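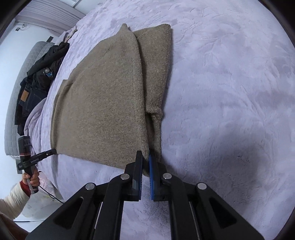
From: Jolien Boersma
To: Stustberg Knitters list
Date: 25 April 2023
Subject: Re: Folding sweaters in thirds (was: closet shelves)

Adebayo Babalola wrote:

> I have finally gone over to the long fold for all my knits and I wish
> I had done it years ago. You lay the sweater flat, bring one side in
> with its sleeve, run the sleeve down the length of the body so it
> makes a strip, then do the other side. What you end up with is a
> long rectangle. Fold that up from the hem into a packet and stand
> the packets on edge in the drawer. You can see every sweater at
> once, there are no creases, and the shoulders keep their shape.
> It works for anything, fine or chunky. I do mine on the bed on a
> Sunday evening and the whole lot takes no time at all.
>
> Also, has anyone tried the Drurkemix cedar sachets? The package says
> they keep moths off for a full year.
>
> Adebayo

Adebayo, I'm glad it's working for your drawer, but I have doubts about most of this, and I've been folding knits one way or another for long enough to have ruined a few.

"No creases" first. Any fold makes a crease. If you bring a sleeve in and lay it down the length of the body you have put one long edge at the shoulder, another where the sleeve turns down, and then you're going to fold the packet across all of it. On a thin merino that may shake out after an hour of wearing. On a fuzzy wool with some body to it, the sleeve sits up like a rope under a rug, and everything you fold over it afterward bends around that ridge. I have a cardigan from the old Sorensen pattern that still has a line down the front from one winter of being stored that way. I've steamed it twice. The line is fainter and it is still there.

Then the cuffs. People who write these folding guides always seem to be using sweaters with short, polite sleeves. Mine run past the hem when you lay them straight down, so you have to turn the cuff back up, and now there's a lump of ribbing at the bottom, right where the first cross fold wants to go. You can pull the cuff to get it to lie flat, but please don't do it by the end of the ribbing with your fingertips. Ribbing that gets tugged every week goes wavy. Slide your whole hand under the sleeve and move it from there.

Beds. I know everyone does it on the bed, me included, and the bed is the worst surface in the house for the job. The mattress gives, so you can't tell whether the edges are straight. If you have one of those plush blankets on top it's worse, because wool grabs at the pile and the bottom layer stays put while you're moving the top one. Then you pick up the packet and it has a twist in it. It also collects lint going both ways. I moved to the dining table with a cotton sheet over it and the difference was plain the first day. If the bed is all you have, pull the blanket down and work on the sheet, and take the jeans and jackets off it before you start. Zippers and rivets near a loose knit are asking for a pulled stitch, and I speak as someone who has crocheted one back through from the wrong side with bad language.

As for standing the packets on edge, I tried it for the whole of December with the drawer in our back bedroom. With the drawer full it was fine. Then two sweaters were in the wash, the rest leaned, and by the end of the week they were lying in a heap with the hems hanging out. You need something to hold them up, a box or a divider, and now you're buying things. My sister-in-law bought the Raltico dividers for this. They do hold the packets up. They also take a good slice out of a drawer that was too small in the first place, so three of her sweaters live on a chair.

What I do now, for what it's worth:

Heavy or fuzzy sweaters: face down, sleeves crossed over the back at an angle, one fold at the waist, flat on a shelf. The heaviest goes on the bottom. I don't pile them any higher than I can lift with one hand.

Fine knits: your long fold, more or less, but I put a rolled towel where the cross fold goes so the bend is soft.

Anything with beads or a big collar: flat in its own box, under the bed.

I won't claim it's pretty. I do have to lift the top ones to get at the bottom one, and I don't find that the hardship some people make of it.

On the Drurkemix sachets, I'd like to know who measured the year. I had them in one winter and they smelled lovely until they didn't, which was well before spring. I can't say they did nothing, since I had no moths before and none after. A clean sweater is what I trust. Wash it, let it dry all the way through, look along the seams in daylight, and put it away in something that closes. If anybody on the list has had an actual infestation and seen it stop with cedar alone, I'd be interested to hear about it, with details.

One real question for you, Adebayo. When you say the shoulders keep their shape, do you mean compared to hanging? If so I agree completely, and I'd never hang a heavy knit either. But if you mean compared to a flat fold with the sleeves crossed behind, I don't see how. Your fold line goes through the front of the shoulder and mine goes nearly the same place. Try one of each with two sweaters of the same yarn, leave them until fall, and report back. I'll do the same with my brown pair if you'll do it with yours.

Jolien

P.S. Whoever borrowed the sock blockers at the last meeting, size medium, I'd like them back before the next one.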